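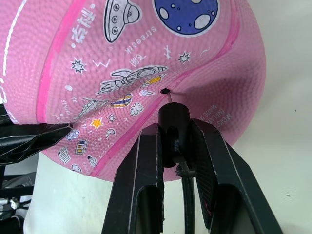 Pumwood replied:
Check the needle first. If it's bent or the tip is clogged, you can pump for 2 minutes and get nothing. Put a drop of glycerin or plain water on it before it goes in the valve.

Original question, posted Saturday, September 15, 2018
Ball goes soft overnight
We have a rubber basketball we bought in April for the park court in Grokville. I pump it up at night and by morning it barely bounces. Is there a fix or do I need a new one?

2 more answers

Andska:
Pump it up, put some spit or soapy water over the valve and watch for bubbles. Bubbles there mean the valve is leaking – sometimes working the needle in and out with a little glycerin reseats it. If the bubbles come from a seam, I'd replace the ball. Aim for the pressure printed next to the valve, usually 7 to 9 psi.

Huenchumán:
just buy a new one, mine did the same thing

Was this helpful? Yes 80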